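Workshop tips: clearing the bench

Every November somebody asks me if a robot can do this job yet. I say give it a bench like the one at Tellow and come back Monday.
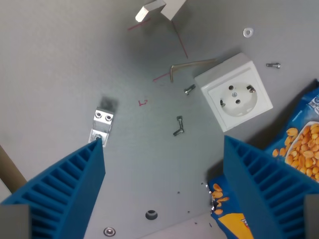
Hex key, washer, socket, peanuts.

Sorting small stuff is my least favorite chore, and I'd hand it over gladly. But I do it in 7 minutes with a magnet tray and
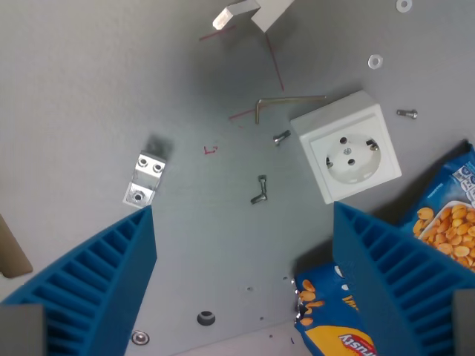
a jar for the washers, which the magnet may miss if they're plastic. Food wrappers go first. Flat screws are the real test - thin, slick, and easy to chase around. Up to 17 in a tray, then start another.

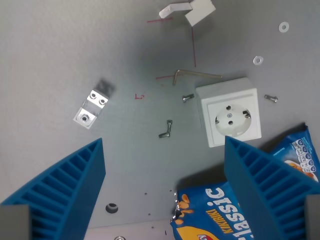 Bracket on the left, washers at upper right.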